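July, workshop log, 2.40 pm

Scrum machine for Folton, second go at the left pad. The old foam had packed down hard on the loosehead side, so I cut it out and glued in the Desten sheet. Load cell re-zeroed before we started. Front row did 3 hits at walking pace, then 2 full engagements. Peak on the full ones was 700 kg, up from last month, but the right channel lags and I don't trust it yet.

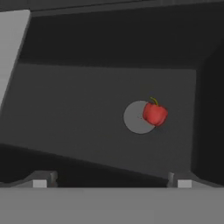
Vikas Pandey reckons the lag is in the cable. Swapped it for the spare, no change. Next try is the amp board.

Sled runners are worn on the outside edge. Nirudari want up to 2,000 dollars for a new pair, so we'll flip these and get the season out of them. Sauerland bolts are in the blue tin. Don't use the short ones.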